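Home | Projects | Notebook | Join

Climstead Robotics Club – Flirnis notebook
January, after lunch

Brush still in the right gripper. Ink dips again, same dish, yellow ink because that is what we own.

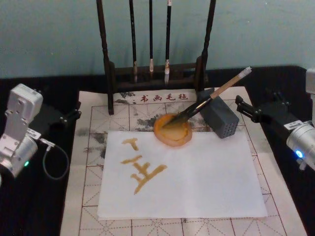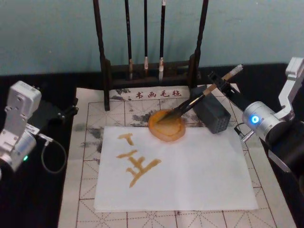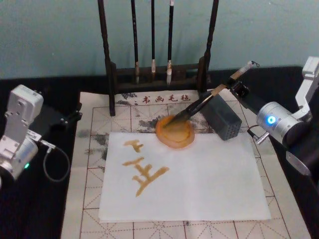
Dip depth goes down 2 mm in the script. Line 423 still says "temporary" – it has said so since fall. Left arm gets a job eventually; for now it attends. The Ternaden demo wants 14 characters, and we have a firm opinion on part of one.

To do: more paper, rename the 3 files called final.

Filed under: Student Builds, Arms

Climstead Robotics Club | Contact | Back to top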